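Teaching a Small Arm by Remote Control
Silvana Marinho
Project report, October 2019

1. Task

The goal was to teach a tabletop arm to put a pair of sunglasses into a box. I did not write any motion code for this. I drove the arm by remote control, saved the joint positions, and trained a model on the recordings. The arm is printed in white plastic and works over a gray studded baseplate. In the project files it is called Runia. 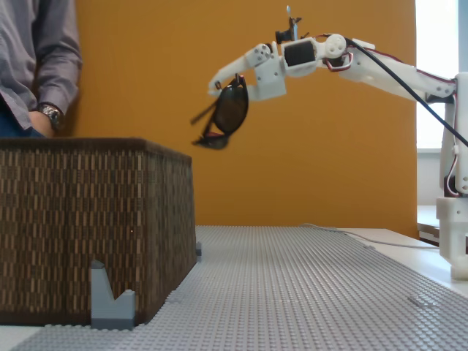
2. Recording

I collected 200 demonstrations. Each one starts with the arm in its home position and ends when I open the gripper over the box and back away. I threw out 23 of them, mostly for long pauses where I was deciding what to do next. The model copies pauses along with everything else, so they have to go.

The pickup was the slow part. Driving by remote control, I had no feeling for how hard the fingers were pressing, and I had to judge it by eye. Sunglasses are hard to grip because the temple arms swing. After the first session I changed the start position so the gripper comes in lower and closer to the plate. 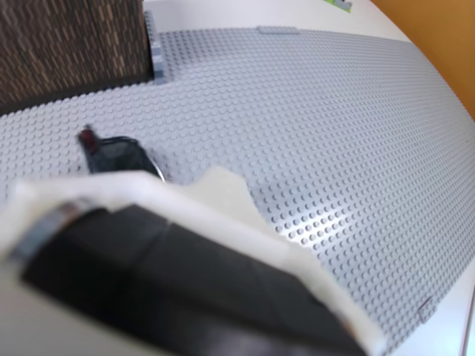
I also moved the sunglasses between runs. In the first batch I kept putting them back in the same spot, and the model trained on that batch reached for that spot no matter where they were.

3. Placing

For the release I lined up the sunglasses with the opening and waited for them to stop swinging before going down. The box has a soft light gray lining, so a short drop is fine. The back wall is the main problem. If the arm comes in too low, a temple arm can catch on the rim.
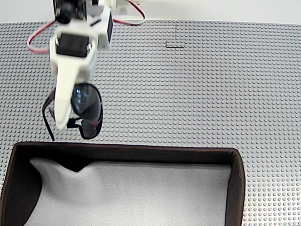 My fix was to lift higher before moving across. I recorded 60 of the demonstrations again this way and trained on the new set. Contact with the rim became rare, but a run takes longer.

4. Left to do

The next model will be trained by December. I want to try guiding the arm by hand for the pickup and keep remote control for the rest.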